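**Fertilizing snake plants in winter, yes or no?**

**mossyledge** — April was when I always started feeding mine, but a neighbor feeds all year. Mine is in a Brolla pot by a west window. Who is right? 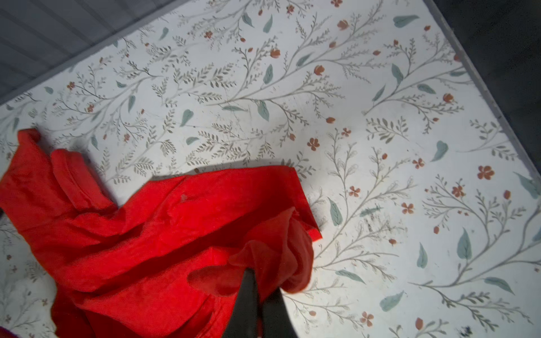
*Leaf print with a red cloth*

**tbarrow_9** — Stop in September, start again in spring. I use Bolger liquid at half strength, once every 2 months.

**N. Collado** — I don't agree with stopping. Under a grow light they keep putting out leaves, and I give mine up to 200 ml of weak feed in January.
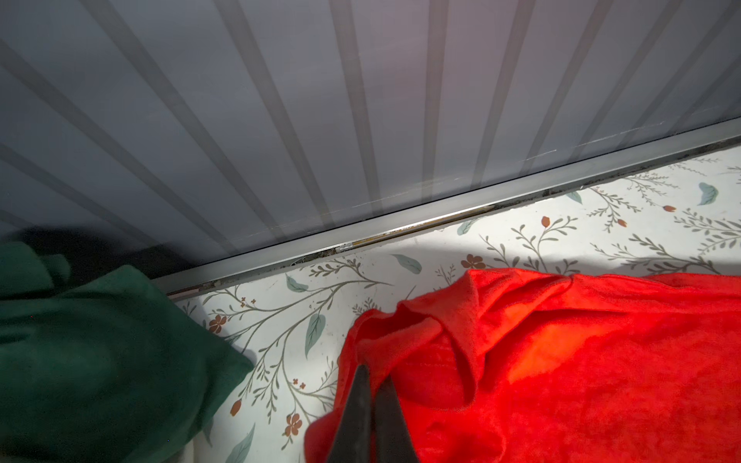 **mossyledge** — Feed strength is what worries me most. The Skasten label says one thing and the Brasteck label says double. I did get brown tips last year, but that could have been our tap water. I want to put the pot on a ribbed tray so it can drain, with raised stripes and channels between them like the gray panel in my picture. Would salt build up in the channels?

**tbarrow_9** — It will if you leave runoff sitting there. Rinse the tray when you water.

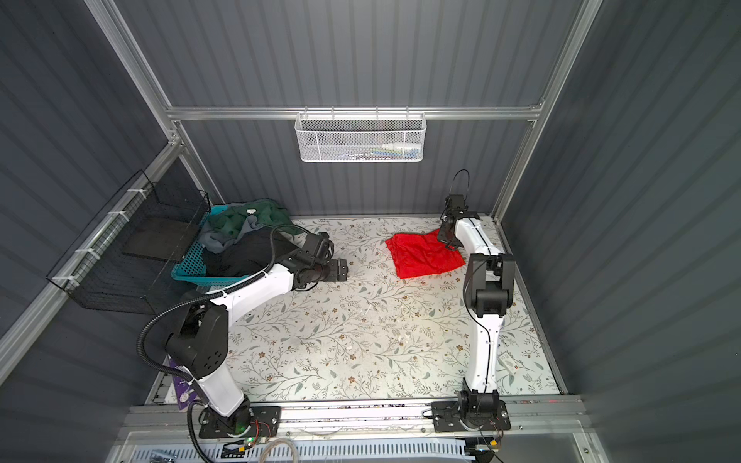 *Houseplant Club, Feeding and Soil Section*

**N. Collado** — Brown tips are usually salt. Flush the pot with plain water before you change brands.

**fernside** — Or it's just old leaves. I haven't fed mine in two years and it's fine.

**tbarrow_9** — Fine, but is it growing?

**fernside** — One new leaf last summer. I don't need more than that.

**mossyledge** — OK, flushing it this weekend and then half strength.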